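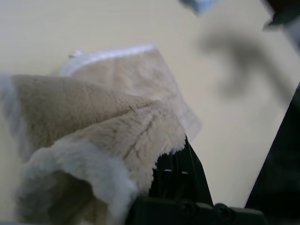 Tahiri asks why anyone would buy a machine to fold towels when a person can fold one in a few seconds. A question like that deserves a proper answer, and the answer starts with how many towels there are.

Robots in the Laundry
Written for readers aged 9 to 12
29 Oct 2021

A laundry that serves hotels and swimming pools does not wash towels the way a family does. The one at Todport sends out 2,000 towels on a working day. Washing is done by large machines. Drying is done by large machines too. Folding has been done by hand for as long as the laundry has existed, and it takes more working hours than any other step.

When one person does the same job over and over again, we call it repetitive work. Folding is repetitive work. It uses the shoulders, wrists, and fingers in the same way all day. Workers who fold for a full shift often go home with sore arms.

Automation means giving a job, or part of a job, to a machine that can do it without a person guiding every move. A dishwasher is automation. So is a traffic light.

Why towels are hard

A machine that stacks boxes has an easy problem. A box keeps its shape. If the machine knows where one corner is, it can work out where the other corners are.

Cloth does not keep its shape. Engineers call it a deformable material, which means that it bends and bunches when it is touched. The same towel can land on a table in more ways than anyone could list. A corner may be underneath. Two layers may look like one. A thick, fluffy fabric adds another problem: the fingers of the gripper can sink into it and pick up one layer or three. 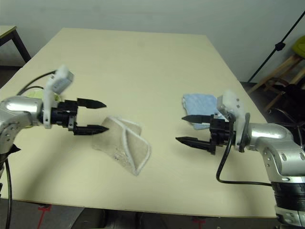
Two arms are used for the same reason that you use two hands. One arm can hold a corner still while the other moves the opposite corner across. If only one arm pulled, the whole towel would slide along the table.

Each arm has joints, like your shoulder, elbow, and wrist. A motor turns each joint. At the end of the arm is the gripper, with two fingers that open and close. Cameras send pictures to a computer, and the computer decides where the fingers should go next. Then it looks again. This cycle of looking, deciding, and moving is called a control loop.

The Brikau method

At Todport the work is organized in a way named after Brikau, the firm that planned it. It has four steps.

1. A worker puts towels on the table and takes away anything torn or stained.
2. The arms spread a towel and fold it.
3. The worker checks the fold and redoes it if the edges do not line up.
4. Folded towels go onto a cart for delivery.

In September the arms folded 68 towels in an hour. An experienced worker folds far more than that. The arms are slow because they must look before each move, and a bad grip means starting again.
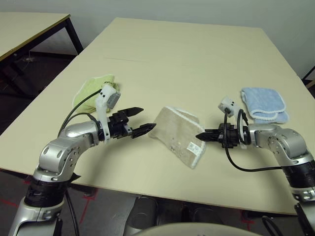 Speed is only one thing to measure. The laundry also measures how many folds have to be redone, and how long a worker can stay at the table before needing a rest. A slow machine can still be useful if it keeps going through the lunch break.

What changes for the people

Some jobs get smaller. Fewer hours are spent folding by hand, and workers are right to ask what will happen to those hours. At Todport, 50 people work in the building. The laundry has promised that no one will lose a job this year. It has not made a promise about later years.

Some jobs are new. Someone has to learn how to stop the arms safely, clean the grippers, and tell the computer when a new size of towel arrives. Training takes time, and the workers are paid while they learn.

Some jobs stay the same. Machines at Todport do not mend hems or talk to a hotel that has received the wrong order.

Words to know

Automation: using a machine to do a job without a person guiding each move.
Control loop: looking, deciding, and moving, repeated many times.
Deformable: able to change shape when touched.
Gripper: the part of a robot arm that holds things.
Joint: a place where an arm can bend or turn.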